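The arm on Lelluslow Road

Second unit past the tyre place, roller door stuck at knee height. You duck. Inside it's cold, it smells of cutting oil and toast, and a robot arm is being talked out of a bad mood.

The Prudstead shared workshop has had lathes and a laser cutter for years. The arm is newer. It started in February as a base, a box of motors and a set of drawings no two members read the same way. Ro-un Ryu took it on, mostly evenings, then mostly weekends, then both.

Saturday 05/10/2019, my visit, was meant to be first pick-up day. Pick something up, put it down again somewhere else. Sounds like nothing. Took until gone four to get the wrist to stop twitching, and by then the kettle had tripped the sockets twice.

"It's the cable," says Ryu, head under the bench. "It's always the cable. I've changed the cable."

It was the connector.

The code is called Mirkuvden, after a place in a comic Ryu drew at school. 511 lines when I saw it, a good few of them swearing in the comments. It does two jobs — keeps the joints from fighting each other, and stops the whole thing dead if a motor pulls too much current. The second job came in after the first winter gearbox. Stripped, every tooth. There's a jar of them on the windowsill.

Parts come from wherever. Plates cut on site. Bearings from Kołodziej, the hardware shop on the corner, which will sell you one bearing and write you a reciept for it. The fingers were the long argument. Early ones were printed and they flexed, so anything heavier than a tape measure swung about like a pub sign. Metal fixed that. Then metal slid off everything, so on went rubber tips, with a bit of texture to them.

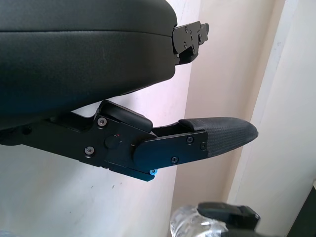
Grip was never going to be the hard part, Kołodziej reckons, having watched plenty of people build these across the shop counter. Backlash is the hard part. Buy a better gearbox, stop fiddling with the fingers, and the thing will go where you send it.

Ryu has heard this. Ryu does not want to buy a better gearbox. A better gearbox costs more than the rest of the arm put together, and half the fun, the way it gets told to me over cold toast, is making a sloppy joint behave in software. There's a routine for it now. Always come at the target from the same side, take up the slack, then close. Slow, a bit fussy to watch. Like someone parking.

Next job is the camera mount, then a proper emergency stop, a big one you can hit with an elbow. After that the wiring wants doing again from scratch, and teh spare motors need labelling. Open evening is Thursday, from 7. Mind your head on the door.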